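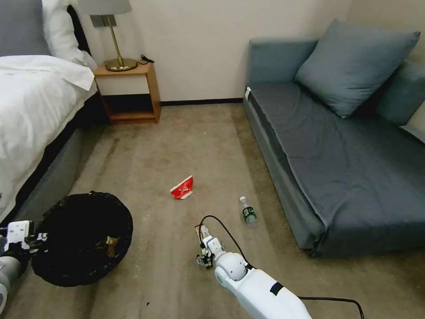 *White duvet, dark grey headboard, wooden nightstand.*

# Zastholm wool duvet (double)

**£111, postage included in mainland UK**

I sold feather duvets for years before I'd even consider a wool one. I had it in my head that wool would be scratchy and heavy and smell of sheep whenever the weather turned! Then Anong Khamphan, who makes these at the Panyasiri workshop, posted me one and told me to sleep under it until I had something useful to say. I kept it. She's never asked for it back and I've never offered.

So this is the Zastholm, and it's the one I point people to when they come into Istside complaining that they boil at midnight and freeze at five in the morning.

## What you get

- Outer: plain white cotton, close-woven, no pattern
- Filling: British wool, washed and carded, nothing mixed in
- Quilting: stitched through in wide squares so the wool stays where it was put
- Edges: piped, with a fabric loop at each corner
- Weights: Light or Medium
- Bag: cotton drawstring (handy for storing it over the summer)
- Guarantee: two years on stitching and filling

Corner loops are there for duvet covers with ties inside. If yours hasn't got ties, sew a short length of ribbon into each corner. It's a ten-minute job, and then you're done with the business of waking up to an empty cover on your chest and all the filling down by your feet.

## Light or Medium?

Most people should get the Medium. I know everybody thinks they're a warm sleeper (I did) but wool doesn't trap heat in the way a fat polyester duvet does, and the Light really is light. I'd go for the Light if you've got a modern, well-insulated flat, or if you sleep with the heating on, or if there's a large dog on the bed. Everyone else, Medium, and a blanket across the bottom in January.

We used to do a Heavy as well. It was lovely and it was like sleeping under a paddling pool, and Anong stopped making it last June. Please don't ring the workshop to ask her for one.

## How it feels

Flatter than you're expecting. I say this to every customer and I still get the odd email asking whether the filling's been left out! Wool doesn't puff up like feather or hollow fibre. It drapes, so it sits close to you and there's less cold air sloshing around when you turn over. If you love that big cloud of a hotel bed, you may be disappointed by how it looks in the morning, and I'd sooner tell you now than have you send it back.

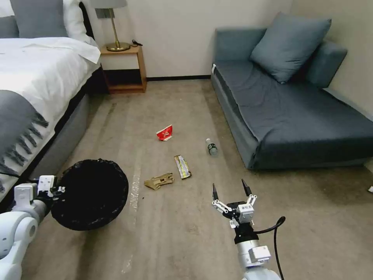 There's a faint smell for the first few days, a bit like a new jumper. Hang it over a door or a banister with the window open and it goes. Mine went within the week.

It also makes hardly any noise, which I hadn't thought about until I went back to a synthetic one at my sister's and lay there listening to it rustle.

## Washing (please read this bit)

You can't put it in the machine. You'll be tempted, I do understand, but the wool will felt and you'll end up with something like a very large oven glove.

What I do:

1. Keep a cover on it, always.
2. Air it outdoors on a dry, breezy day, out of strong sun.
3. Sponge any marks with cool water and a drop of wool wash, then let it dry flat.
4. If something truly dreadful happens, take it to a dry cleaner who's used to wool.

Airing does far more than you'd think. I put mine over the line on a Monday if it's dry and bring it in before tea.

Moths: they like dirty wool much more than clean wool, and they like being left alone in the dark. A duvet that's slept under every night is rarely bothered. It's the one forgotten at the back of a cupboard that gets it, so shake it out before it goes in the bag and again when it comes out.

## Will it fit my cover?

It's cut to the standard UK double. European covers are a different shape, longer and usually narrower, and it will bunch up along the sides in one of those. If your bedding came from abroad, measure it before ordering and send me the numbers.

For what it's worth, I'd size up if two of you share a double bed and one of you is a thief. We can get the king in the same cloth, price on request.

## How it compares with the Covanik

I stock the Covanik too, and people ask about it constantly. It's a hollow-fibre duvet, it's cheaper, it goes in the wash, and for a child's room or a guest bed I'd buy it over this one every time. It's loftier and it's warmer straight away when you get in. It's also much clammier by the small hours, for me at least. My colleague Ezequiel Huerta disagrees with all of that and sleeps under a Covanik all year with the window open, so ask for him if you'd like the other side of the argument.

## Trying it, and sending it back

You've got 54 nights. Sleep under it, with a cover on, and if you don't get on with it pop it back in its bag and return it for a refund. I only ask that it's clean. Return postage is yours to pay unless it's faulty.

Mediums usually go out the next working day. Lights are sewn in smaller batches, so they can take a bit longer, and I'll email if there's a wait.

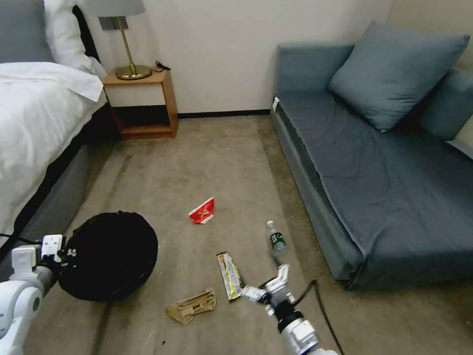

*White duvet over a dark grey base, with a brass-stemmed lamp on the nightstand.*

Cover, pillows and bed linen are sold separately.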